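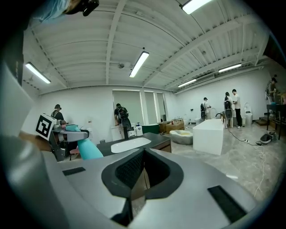 Zipper pull broke off my leather crossbody, is it possible to fix without replacing the whole zipper?

Posted in Bags and Accessories, December 7, 2021

Hello everybody. I have a crossbody bag from Neltik, the medium one with the outside pocket and the long strap. I bought it new in July and I use it each day for work. Last week the small metal pull on the main zipper came off in my hand. The slider is still on the teeth and it still moves if I push it with my fingernail, but this is slow and it hurts my finger when I am in a hurry at the bus stop.

The little loop on top of the slider, where the pull was attached, is open on one side. I think it is bent up a bit. The teeth look fine to me and the zipper closes well along the whole length. The leather is in very good condition, so I don't want to give up on the bag.

I wrote to the shop where I bought it and they offered to send it away for a new zipper, but it would take 7 weeks and I must pay the shipping both ways. For now I put a paper clip through the loop. It holds for a day and then it slides out through the gap.

What I would like to know: can I close this loop at home with pliers, or will it break? And if I should put a new slider, how do I find the right size? I have sewn buttons and hems, but I never repaired a zipper. The lining is sewn very close to the zipper tape and I am afraid to cut anything there.

Thank you in advance for any advice.

Harnell

You can close it with pliers, I did it on two bags and a jacket. Use small pliers with flat jaws, and put a piece of cloth or some tape on the jaws so you don't scratch the metal. Put the new pull on the loop first. Then press down slowly, a little at a time, and look after every press. Most of these sliders are made of a cheap cast metal which doesn't like to be bent. If it was bent up only a little, it will usually go back one time. If you bend it up and down again, it will crack.

Keep the pliers away from the sides of the slider. If you squeeze the sides, the slider becomes too tight on the teeth and you will have a worse problem than before.

For the new pull I would not use a metal ring at all. A thin leather strip or a waxed cord is softer on the loop, and if the gap isn't fully closed the cord is thick enough that it doesn't come out. Cut a strip as wide as the loop allows, pass it through, fold it and make a few stitches close to the slider. You can buy ready ones too. I have one from Suteo in dark brown and it looks like it came with the bag.

Before you begin, put some old newspaper or a towel inside the bag to make it stand firm. It is much easier to work when the zipper is straight and flat, and small metal pieces will not fall in the lining.

About the size: turn the slider and look at the back side, or look under the place where the pull was. Often there is a number. This is the size of the zipper in millimeters, more or less, and the letters near it tell the type. You need the same number and also the same type, because a slider for metal teeth will not run well on a plastic coil – even when the number is the same. If there is no number, close the zipper and measure the width of the teeth only, without the tape.

You don't need to cut the lining for the first method. For a new slider you must open a few stitches at one end of the zipper, so I would keep this for later, if the loop breaks.

One more thing. When the bag is very full, the zipper pulls to both sides and people then pull the slider up instead of along. I believe this is how most of the loops open. Hold the two sides together with the other hand when you close it.

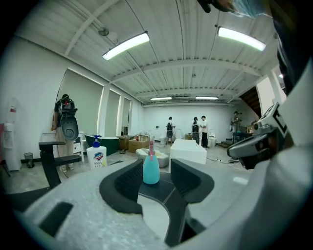
Khumalo

Agree with the cord, but I would skip the pliers completely. I tried it on an old tote and the loop snapped at the first press, so after that I had nothing to attach a cord to. There are replacement pulls that clip on with a tiny screw and go around the loop even if it has a gap. They cost 2 dollars for a pack where I live. They are a bit ugly, I admit, but you can hide the screw side against the bag.

And please don't put glue on it. It gets into the slider and then nothing moves.

lilacstitch

just take it to a shoe repair place. mine changed the slider while I waited, 10 minutes, and he didn't touch the lining. ask before what it costs, prices are very different

Harnell

Thank you both for your answers, also for the shoe repair idea. I looked at the back of the slider and there is a number, a 5, but the letters are too worn to read. The teeth are metal. I will try the screw pull first and leave the loop as it is. If this doesn't hold, I will ask at the shoe repair near my work.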